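Home | News | Technology | Local Business | Events | Subscribe

Hunine teaches robots to tidy up, one toy at a time

By Nazmiye Dursun

14 shares | 2 comments

A small company called Hunine is using human hands to teach robots how to put things away. At its work area on the ground floor of a brick office building, people pick up soft toys and other small items at a white table while sensors and cameras record how they do it. The recordings are then used to train software that controls a robot arm.

The company said it has collected 3,367 recordings since the project began in March. Each one covers a single short task, such as picking up a toy and placing it in a bin. Hunine plans to keep recording through December.

There are two ways of showing the task. In the first, a person holds a gripper tool with a wide-angle camera on it and does the work with the tool. In the second, the person wears a glove that tracks the hand. Both methods use the same table, and the people doing the work switch between them during a shift.

"The robot does not have to be in the room for any of this," said Tien-fu Cheung, who runs data collection at Hunine. "That was the big change for us. We used to have one arm and a line of people waiting to drive it."

Before this year, the company gathered its examples by remote control. An operator moved a pair of handles and the arm copied the motion. Cheung said that worked well for slow jobs but was tiring, and new operators needed several days before their recordings were good enough to keep. With the hand-held gripper, most people are ready after 30 minutes of practice.

The gripper has its own limits. Its camera bends straight lines into curves, and it takes in a lot of the room along with the tabletop - cables, screens and people in red included. Cheung said the software has to learn which parts of the view matter for the job and which do not.
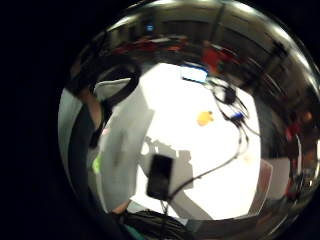
Working with the glove

The glove method is newer and came to Hunine through a partner, Tellard, which makes hand tracking software. The glove is black, with a white cube on the back of the hand. The cube has square black patterns printed on its sides. Cameras near the table look for those patterns and use them to work out where the hand is and which way it is turned, while sensors in the glove follow the fingers.

A fixed camera also records the table. Operators are asked to work at a normal speed and to avoid hiding the cube from view with the other arm. If the tracking drops out during a task, that recording is marked and set aside for someone to check later.

The items on the table are ordinary ones. Plush toys and a phone are among them, along with a light gray fabric bin with cutout handles. Cheung said soft toys are useful because they change shape when they are squeezed, and a robot that has only practiced on hard blocks tends to grip them badly.
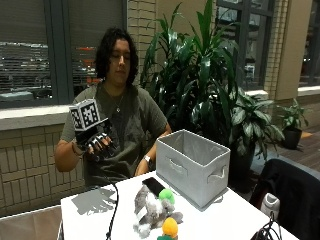 Hunine changes the layout between recordings. Toys may start closer to the person or nearer the front edge of the table, and the bin is moved as well. Without those changes, Cheung said, the software can end up learning one path through the air and repeating it no matter where the toy is.

Operators work in short blocks with a break after each one. They also record at different hours, so the light from the windows varies. Some sets are made in the evening, when it is dark out and the room lights do all the work.

The company does not throw out every clumsy attempt. A recording in which the person misses the toy and then tries again can be kept, as long as the task gets finished. Cheung said those second tries help the robot recover from its own mistakes.

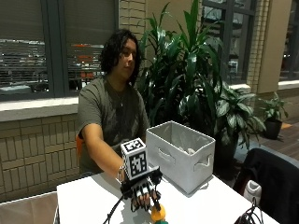
Turning hand motion into robot motion is still the hard part. A person has five fingers and the arm used in Hunine's tests has a two-finger gripper, so a good deal of what the glove picks up has to be simplified. Another firm, Riedl, is working on that step and is expected to deliver a new version of its software in the fall.

Early tests have been mixed. Cheung said the arm does well with small round toys but has trouble with flat things lying on the table, phones in particular. It also slows down when two toys are touching.

Hunine's first customer is Naltel, which runs over 30 day care centers and wants a machine that can clear play tables after closing time. A trial at one center is planned for next year. Neither company would say what the system will cost.

Cheung said the company is looking for more people to record tasks, including left-handed operators. No technical background is needed. Shifts run in the afternoon and evening.

Contact the newsroom | About us | Privacy | Copyright, all rights reserved | Back to top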